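Handheld gripper demos: is 900 enough?
Forum > Learning from demonstration > Data collection

bracketfern
Thu 12 October
Our Nillport site wants 900 demos of the fruit task before anyone trains anything. I don't buy it. Same table, same tray, same operator habits. You get one demo 900 times.

Pruvine
We stopped at 2935 in February and the policy still fumbled kiwis. Count wasn't the problem – every start position looked alike.

tallow_88
Disagree. Stedham went from 900 to 3225 with no change in setup and grasps got better. More is more.

bracketfern
Better on whose table? If you tested in the same room, that number tells me very little.

tallow_88
Two rooms. Fine, both ours.

Pruvine
So, 2 rooms. That's a thin test. What does your layout look like, bracketfern?

bracketfern
Judge for yourselves.
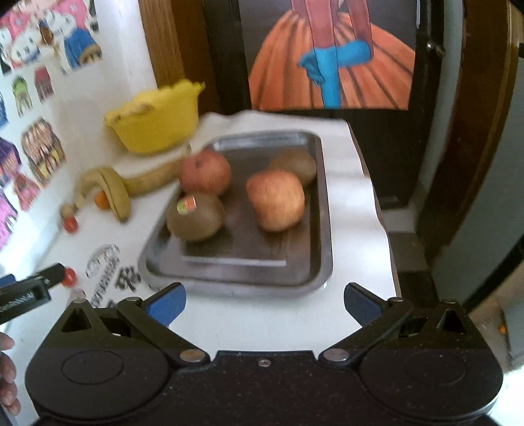 Apples and kiwis in the tray, bananas still on the cloth.

Pruvine
More clutter than I expected. The wall decals and the poster worry me, though. A policy can latch onto those and never learn fruit.

tallow_88
Or it learns to ignore them. I'd keep them and move the table every so often.

bracketfern
"Or it learns to ignore them" is a hope. I'll hold out 50 from another kitchen and post the results, good or bad.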